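What we're spending on the robot this year

So the Zostudberg office finally has a budget line with the word "robot" in it, and it's mine to look after! I've been putting it off since May.

The machine is already paid for, thank goodness. What's left is all the bits I forgot. Spare gripper fingers from Golestani came to £653 for the set, delivery included, and I did wince. Sasano wanted more and couldn't give me a date, so that was that. I've also put down £50 for bin bags and £200 for a second battery charger, though Bevon may have a used one going (fingers crossed).

The bin round is the job I'm costing everything against: 11 stops, all on carpet, a fair few of them pedal bins shoved right into corners. Lots of reaching down with a bag in one hand, so it's the grippers I'd spend on first, and any fancy extras can wait. 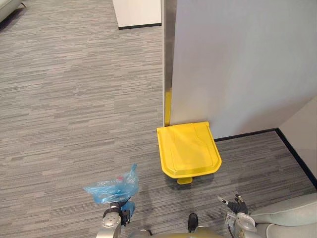
Still to price up

A service visit, mainly. Bevon do a yearly one but only quote over the phone, and I keep ringing at lunchtime. Then floor markers, if we want them, and a decent shelf for the spares.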